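Reading time: 4 min

Choosing the next object: does a short look from the side help the arm?
Student project report, Zodwa Ndlovu, 4/18/25

In this project I studied how a robot arm should decide which object to pick first from a table with mixed things on it. The question came from my supervisor at the Kustgate lab. The earlier student project, called Deleck, always took the nearest object. It was simple, but the gripper often touched a neighbour on the way down.

My method adds one step. Before each pick the camera at the head gives one image, and a small program, which I named Arruda, gives every object a score. The score has two parts: how much free space is around the object, and how sure the program is about its outline. The object with the best score is picked and put on the plate. Then a new image is taken and the scores are made again.

I used a white table on purpose, so that the background would not disturb the outline. The objects were chosen to be different in shape and surface. A clear bottle and a shiny packet are difficult for the outline step, while a peach is quite easy — at least for the camera. For the fingers it is another matter, and I had to lower the closing force twice before I was satisfied.

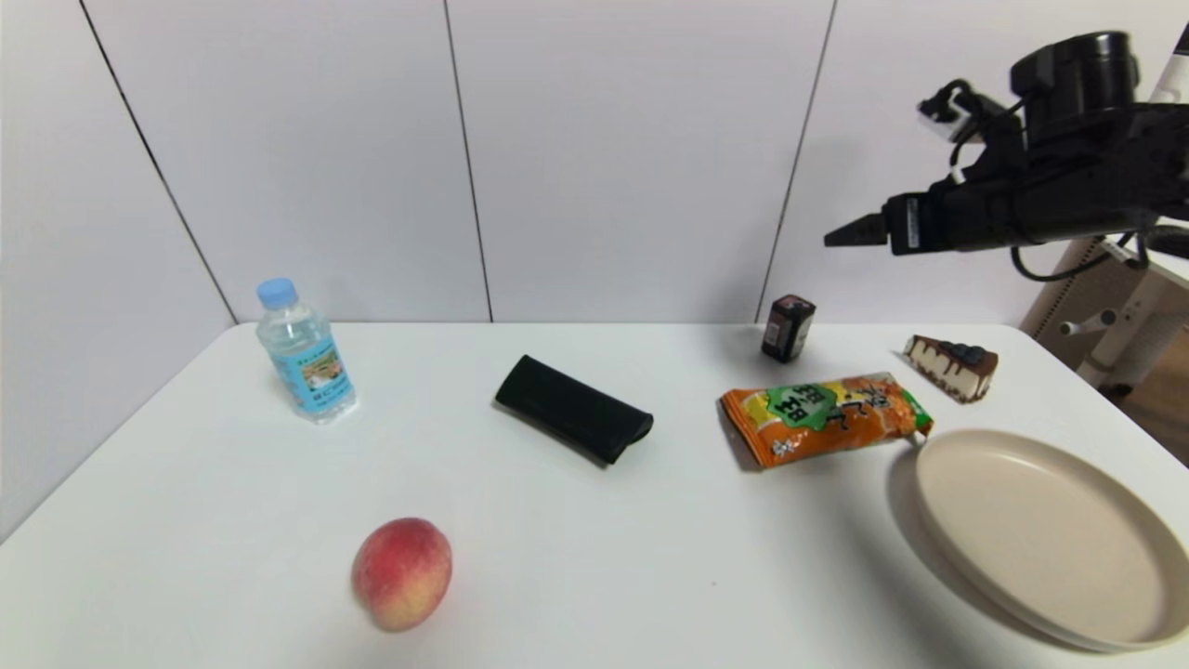 Figure 1. Table with the bottle, black soft case, peach, orange snack packet, cake slice and plate; the gripper is at the upper right.

I made 200 pick attempts, half with the old rule and half with the new score. With the old rule the gripper touched a neighbour 18 times. With the new score it happened 8 times. The time for one pick became four seconds longer, and most of this was spent on the outline step.

The remaining touches were mainly with packets. Their ends are thin and the program often drew them too short, so it believed there was free space where there was none. I tried to make all outlines a little wider, but then the program refused good picks near the plate, and I went back to the first setting.

One weak point is that I placed the objects myself. I tried to be fair, but I knew which rule would run next. In July the work will continue at Ziltness, where another person will set the table.

Contact: Kustgate student projects office | © Kustgate | Back to top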